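3.2 Newsroom structure and the sampling of stories

The Findurard is published by students at the Lesbridge campus and has kept a complete print and online archive since its move to a shared content system. We treated each bylined item as one unit of analysis. Wire copy, puzzles, event listings and paid notices were left out, as were letters to the editor. The resulting corpus holds 1153 items, each coded for desk, length, number of named sources and the presence of original artwork.

Coding was carried out by 2 readers working separately from the same guide. Where the readers disagreed on the desk, the label stored in the paper's own system was used. Disagreements on source counts were settled by a joint reading. Items credited to more than one desk were assigned to the desk listed first – a rule that favours news over photography and may understate the work of the visual sections.

Science and technology coverage was coded as its own category, although the paper has no such desk. These items were written by contributors from several sections and were more likely than campus news to rely on a single source. 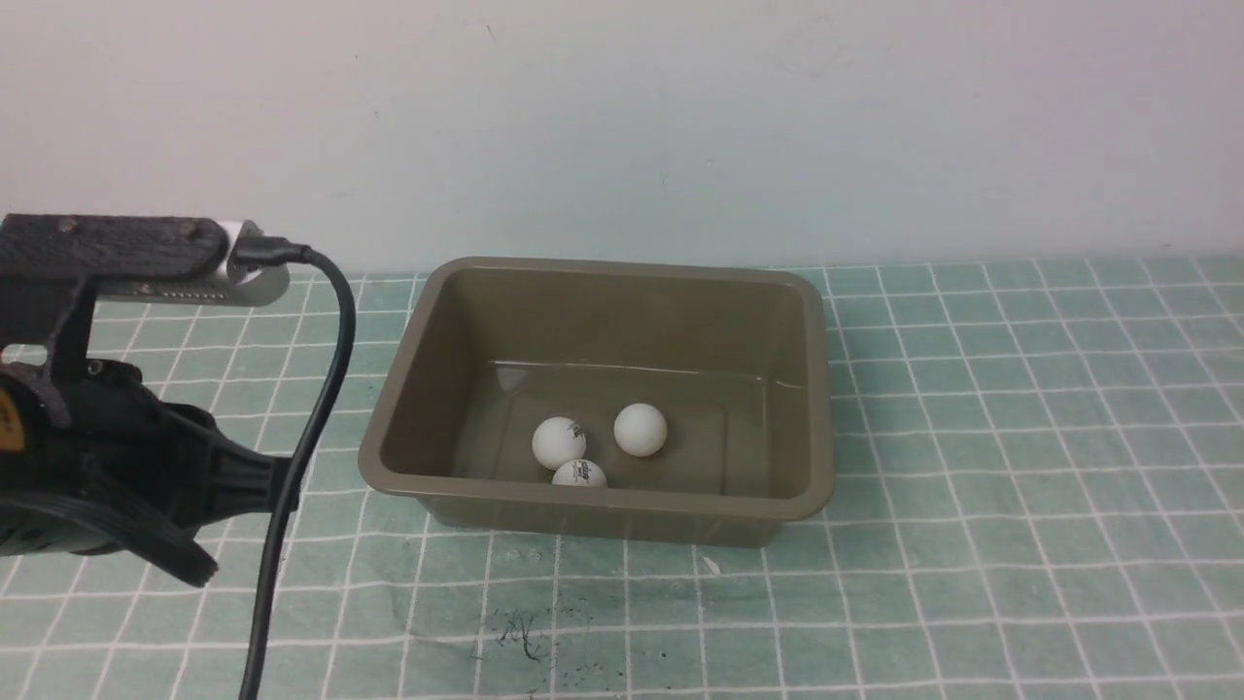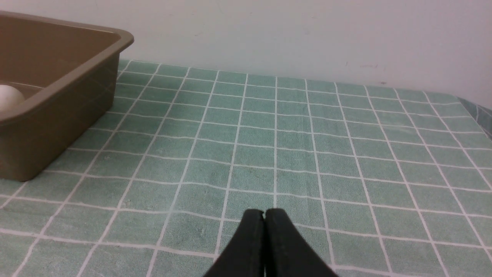 Figure 4. Robotic equipment over a green tablecloth with a white grid, two views.

Interviews with section editors followed the coding. We spoke with 28 current and former staff, using a schedule adapted from the Traniton study of campus radio. Questions dealt with how stories were assigned, who could hold an item back, and how corrections were recorded. Interviews took place in January, outside the regular production cycle, and 8 were conducted by telephone.

Following Maillard, we distinguish between assigned and volunteered stories. The distinction was not always recorded in the archive. In those cases the item was coded as unknown and excluded from the comparison in Section 4, but retained in the totals for each desk. Opinion pieces were treated as volunteered unless an editor's note stated otherwise.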